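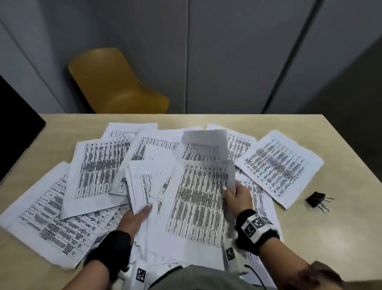 *Attachment 1: printed tables during manual sort, table by the gray panel wall.*

**Ticket 399: Stock report prints out of order, tables unreadable at A4**

Status: open, workaround in place
Reported by: Peter Zelenák, Dovska site
Assigned to: Miloslav Ďurica

**Symptom**

The May stock report from Adia printed as 92 sheets with no page numbers. Column headers appear on the first sheet of each section only. Text is too small to check against shelf labels. Sheets have to be matched by hand using the row layout and the size of the bottom margin.

**Log**

09:10 Reprinted section 5 from the Baláž printer. Same result. Not a printer fault.

09:35 Checked export settings. "Fit all columns to width" is on. Report has roughly 2,000 rows, and long item descriptions force the scale down. Turned the option off: columns split across two sheets, worse for sorting.

10:20 Sorting by hand. Last sheets of a section are the easy ones, they have empty cells at the end of the table. Middle sheets all look alike. Two pairs swapped on first pass, found when item codes did not run on.

11:45 Footer template is blank in the Dirkham profile. Default profile has page and section number. Someone saved over the template; no change record.

13:05 Restored footer from default. Test print of section 5 numbered correctly. Header repeat still not working.

**Workaround**

1. Select the default profile before export.
2. Print one section at a time.
3. Clip each section before starting the next.

**Open**

- Header row repeat ignored on sections with merged cells.
- Font size. Peter asks for A3 landscape; Dovska has no A3 tray.
- Sheets from the first print to be kept until the count is signed off. Do not reuse as scrap.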